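Sorting toy bricks by color on a shared table: bins or one big tub?

Burndale Community Help — Storage and Tidying

Posted by galholm_dad, September 2021

We have one mixed tub of large building bricks in red, green and black, and tidying it takes far too long. I want to sort by color into open bins along the back edge of a table. Does the bin color matter, and how deep should they be? The layout I have in mind:

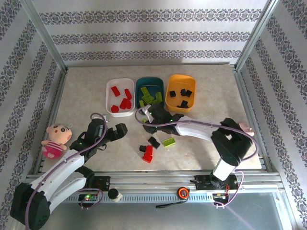
Red in white, green in teal, black in orange.

The table is 46 inches wide. I would prefer not to buy a cabinet.

Tomomi Kubo

Open bins work for large bricks. Set them side by side with the long edges touching, so that nothing falls between them. Bin color matters only for contrast: black bricks in a dark bin are slow to find, and orange solves that. Lime green in teal is acceptable.

Depth is the more common mistake. A shallow container with a rounded rim lets you reach a brick at any angle.
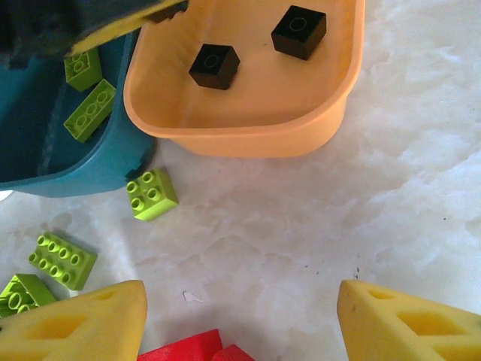

Deep bins hold more, but small bricks end up under the long ones and the whole bin gets emptied to find them. I keep 167 bricks in three Hustodura bins and would not go deeper than two layers. To sort a mixed pile:

1. Tip the bricks out in the middle of the table, just in front of the bins. 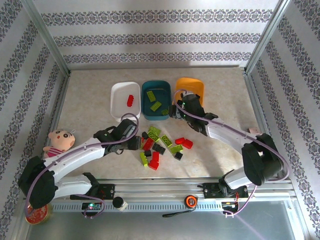

2. Spread the pile to one layer.

3. Clear one color completely before starting the next. Take the long bricks first — they hide the small ones.

vrabec_fan

we just use one tub. sorted ours in December and it lasted almost 2 weeks. labels didn't help either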